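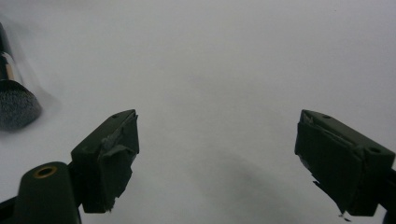

Grey tint on white table top, will it clean off?
Posted in Cleaning and Care, April 1, 2020

I have a plain white table top from Clorwood that I use for sorting and packing small orders. When I bought it in July it was bright white. It now has a slight grey look, mostly towards the middle where I work. There are no scratches that I can feel. I have tried washing-up liquid and warm water twice with no change. I don't want to use anything that takes the finish off. Is it dirt, or has it worn?
Lauri Laitinen

Berniser
Could be either. Try one small patch near the edge first. Put a paste of bicarbonate of soda and water on a soft cloth, rub lightly for a minute, then wipe with clean water and dry it. If the patch comes up whiter than the rest, you have a film on there, usually from hand grease or old cleaner. Do the whole top the same way, a section at a time, and change the water when it goes cloudy. Don't use a scouring pad. It leaves fine marks that hold dirt and you'll be back where you started.
Also look at it in daylight before you do anything. Mine looks grey every evening under the ceiling light and there is nothing wrong with it.

aaltonen14
Melamine sponge. Go easy on it if the top is glossy.

Irberg
I had one like this and gave up after the third go. I put a desk mat over the bit I use, 50 cm deep, and stopped looking at it. Bleach did nothing for mine and the smell hung about for days.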